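Workstation Tips: Cleaning Tasks and the Software That Learns Them

Wipe the mouse before you start a labeling session, and keep the cloth off the keyboard.

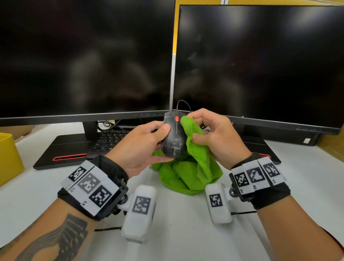

Gallegos wrote in to ask whether the planner needs a separate step for each side of a mouse, or whether one "wipe" label will do. One label is fine for the top shell. Use a second one when the object gets turned in the hand, or the planner will try to reach the underside through the desk.

More tips for desk-cleaning tasks:

Unplug the mouse or lock the computer first. Stray clicks end up in the log and have to be removed by hand.

Use a dry or barely damp microfiber cloth. Fold it so you have a clean face left for the second pass.

Cloth is hard for perception. Braleo loses track of a folded cloth when fingers cover most of it, so set the tracker to follow the hands and treat the cloth as attached to the right or left one.

Cables need their own mask. If you leave them as background, the motion planner will route straight through them. We pad ours by 6 mm.

Dark screens reflect. Turn off depth filling over monitors, or you will get surfaces that aren't there.

Check the marker calibration every 50 runs. At Viltport we went 348 runs without checking and had to redo the last batch.

Keep contact force limits in the controller settings and out of the task script. Scripts get copied, and old limits get copied with them.

Set retries to 3. After that, have the software stop and hold position.

Medirberg users: the wipe template is under Tools, then Surfaces. Save a copy under a new name before changing the stroke length.

Updated 21st April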